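Research > Manipulation > Papers > Section 4
7 min read

4. Labelling open-gripper intervals in hand-held demonstrations

4.1 Motivation

Policies trained on hand-held gripper recordings learn from every part of the recording, including the parts where nothing is being held. In the Plorkcombe set these intervals made up 40 per cent of the material. Earlier versions of our pipeline treated them as dead time and cut them. The trained policy then closed its fingers too early on approach, a behaviour we also saw with the smaller Jisoter set. We decided to keep the open intervals and label them.

4.2 Method

The labeller takes a single wrist-view image and returns one of two states, open-empty or other. It has no access to finger encoder readings, as older recordings do not include them. The network is a small convolutional model with 5 layers, trained on hand-marked images from Plorkcombe and tested on images from Baltcombe.

Pale tabletops gave us the most trouble. The gripper pads are dark and their shadows fall into the gap between them, so a simple brightness threshold reads the shadow as an object. Clear plastic was the other problem -- its edges are thin and grey, and an annotator working quickly can miss it altogether. We asked annotators to judge only the space between the pads and to ignore anything further off on the table. Stains and smudges on the surface were to be treated as background.

Pad wear was left in the training data. We had considered masking the fingers, as Huamán does, but the mask also removed the part of the shadow closest to the pads, and the labeller did worse without it.

4.3 Results

Adding the open-empty label reduced early closing in all 7 test tasks. The gain was smallest where the target was clear plastic. Most of the remaining errors were false alarms on shadow, and these became less common once the training images included more bare white surfaces. Figure 2 gives three views labelled open-empty. 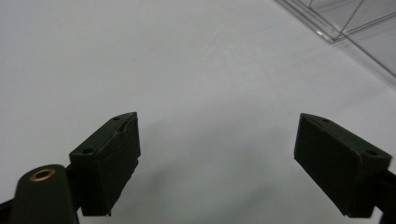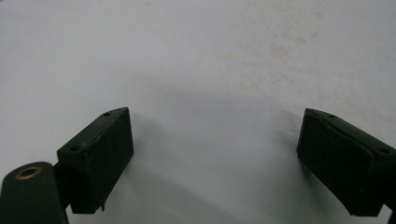
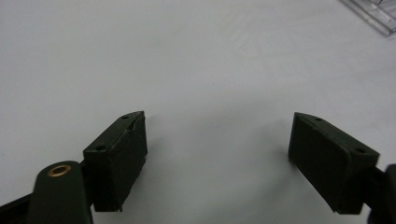 Figure 2. Wrist views with the gap between the pads empty. A clear plastic item is at upper right in the first and third views; the second has faint tan stains on the tabletop.

R. Huamán

4.4 Limits

The labeller says nothing about how far apart the fingers are, and it cannot tell an approach from a retreat. Both would need a short run of images. We have not tried it on dark tabletops, where the shadow cue would be much weaker, or with light-coloured pads.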